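Speaker notes: The Niver two-arm folding station, a review for member laundries
Sunday, March 15, 2020
Speaking time: 21 minutes, followed by questions

Opening

Good afternoon, and thank you for the invitation. I have been asked to report on the Niver folding station, supplied by Ikmont, and to advise whether member laundries should place orders before the April deadline. I will cover what is supplied, what the trial was like for our staff, what the station costs and what we recommend. Printed copies of the price sheet are at the door.

(Pause while latecomers are seated.)

What is supplied

The basic kit consists of two arms with grippers, the control boards, the cabling and a licence for the folding software. The table and enclosure are listed separately. A laundry with a joiner on its staff may wish to make its own table, and Ikmont provides drawings for this on request. The software is written by Kütt, a separate firm, and the licence is renewed every year. Members should note that there are therefore two contracts to sign and two helplines to call. We have asked whether these could be combined and have been told that the matter is under review.

Each arm is fixed at the front of the table and reaches in over the work. The operator loads and clears from the side. Several members asked beforehand whether one arm would be enough for small items. Ikmont does sell a single-arm version, but we did not test it and I can offer no opinion on it today.
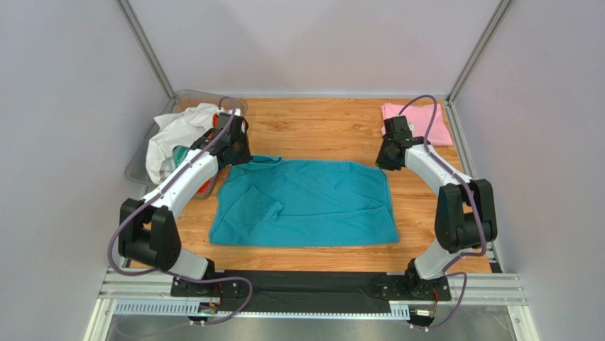 The software treats each item as a fresh problem. It first looks for corners, then chooses where to take hold, and it may try more than once before it begins a fold. A large flat cloth is the easiest case. Items with sleeves are not covered by the present licence, and members who handle mainly workwear should bear this in mind.

(If asked about fitted sheets: not supported. Refer to Ikmont.)

The trial

Our trial was held at the Wornusia laundry over 3 weeks. Staff there put 2997 items through the station, all of them flat goods of the kind a small hotel would send. The manner of working was simple. A member of staff fed the station one item at a time and set aside anything it could not finish.

The station is slower than a trained person, and Ikmont does not claim otherwise. Its value lies in steady work during quiet hours, when a laundry would not normally pay for a second pair of hands. Thin cloth gave the most trouble: the grippers sometimes picked up two layers where one was wanted, and the fold had to be started again. Thick towelling was handled well from the first morning.

Colour made little difference. Lighting did matter, and the station was moved away from a window on the second day. I would ask members to settle its position before the engineer calls, as a second visit is charged.

Staff training took 7 hours, divided between two shifts. The written manual is clear on safety and rather thin on faults. We have sent Ikmont a list of the messages that our staff could not find in it.

Cost

(Refer the audience to the price sheet. Do not read out the figures.)

Please look at the second column, which includes the licence renewal and spare gripper fingers. The first column leaves both out and gives too hopeful a picture.

Recommendation

We advise laundries with a regular supply of flat goods to request a trial on their own premises. We do not advise purchase without one. Laundries handling mostly garments should wait for the next release of the software, for which Kütt has given no date.

Questions on the lease terms should be sent in writing to our office, where they will be answered in the order received.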